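Thursday, bench 3, late morning

Picking up from Tuesday's page, where I wrote "stacking is fine" and then crossed it out. I still don't believe it's fine. The Voveck cubes stack, yes. Any cube stacks if you put it down gently on a flat table and don't breathe. What I want to know is whether these are good enough to go in the Lukomow sets as they are, or whether we're going to get half of them back with a note saying they slide.

The supplier sheet says the new surface finish "improves grip between blocks." Compared with what, it doesn't say. No figure, no method. I asked for the method in April and got the same sheet back with a nicer logo.

**Setup**

White table, cleared and wiped with a barely damp cloth, then left until it was properly dry. I checked it with the long level first. Flat enough side to side. Front to back the bubble sits a hair off center, same as it has since we moved the table, and shimming it made it worse, so the shims are back in the drawer. I don't think it matters for a stack this short. It would matter for the tall ones, which I'm not doing on this table.

Cubes used: the pastel batch only. The bright batch is still in the Pukus crate and I haven't opened it, because once it's open people borrow from it.

Weighed 4 pink cubes pulled from the bag without looking, together on the small scale: 472 g. Fine, plausible, close to what the sheet promises. I would be more impressed if the small scale hadn't needed re-zeroing twice before it agreed with itself. Somebody should put it on the big scale too. I'll do it if I remember.

**What I did**

Pink on the bottom, blue on top, no attempt at lining them up perfectly. Everyone who tests these lines them up perfectly, and then we all act surprised when a five-year-old doesn't. A slightly off stack is the ordinary case and the one worth writing down.
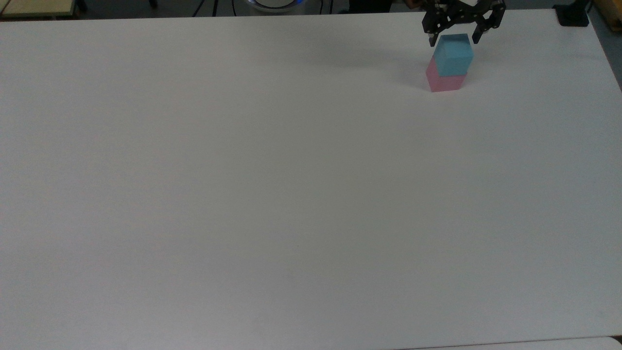

*Blue on pink, top cube a little to the right. Not straightened.*

I left the offset alone for that one. My worry going in was that the offset would hide a creeping problem: top cube goes down a bit crooked, someone bumps the table, it walks a bit further, and by the third bump it's over. So I bumped the table. Heel of the hand on the near edge, same spot each time, which I marked with a bit of tape. It's not a calibrated bump and I'm not going to pretend it is.

Notes as I wrote them on the scrap pad:

- Light bumps: no shift I could measure with the steel rule.
- Firmer bumps: top cube moved a little, maybe. Could be me reading the rule from a different angle.
- Leaning on the table and standing up again: nothing.
- Dragging a chair past: nothing, though the chair is quieter than the ones in the front room.
- Pushing the bottom cube with one finger: both go together if you're slow. If you're quick the top one lags and then drops off the back.

The last one is the only result I'd put my name to, and it's what you'd expect of any cube with any finish. I tried it with 2 of the old uncoated ones from the shelf and could not tell the difference. Wrote that down twice on the pad so I wouldn't talk myself out of it later.

**Color**

Separate gripe. The pink and the blue look good together, I'll give them that. The blue seems a touch stronger on some faces than others, and I went back and forth on whether that's the dye or the light. Turned one blue cube round a quarter at a time under the desk lamp and the strong face stayed toward the lamp side each time, so I'm calling it light. If it had been the dye, the strong face would have turned with the cube. Should have thought of that before spending twenty minutes writing an angry email, which I have not sent.

The pale colors are going to show dirt. They will. The sheet says "wipe clean." I put a pencil mark on the spare pink and wiped it, and what I have now is a larger, fainter pencil mark. Tried again with a drop of dish soap and it mostly came off. "Mostly" is doing some work there; hold it near the window and you'll find it.

**Where this leaves the order**

The Mohamedi people want a yes or no on 1,011 cubes. My answer is still no, or at least not yet, and the reason is that one small bag tells me about one small bag. The cubes I've handled are square, they sit flat, they don't rock. Good. I'd buy these. Whether the rest come out of the same mold on the same kind of day is anybody's guess, and the sheet won't help.

Things I'd want before saying yes:

- the weight check again, on the big scale, with cubes from a different bag
- the finger push on a rougher surface (the cork mat would do, or the carpet tile)
- the pencil test with crayon, which is what they'll meet in real life
- a straight answer on what "improves grip" was measured against

I'd also drop the grip line from our own leaflet until then. We didn't measure it, they may not have either, and the blocks sell perfectly well as blocks.

Tape is still on the table edge. Please leave it, I want the same spot next time. Pencil-marked pink cube is on the windowsill, don't put it back in the bag.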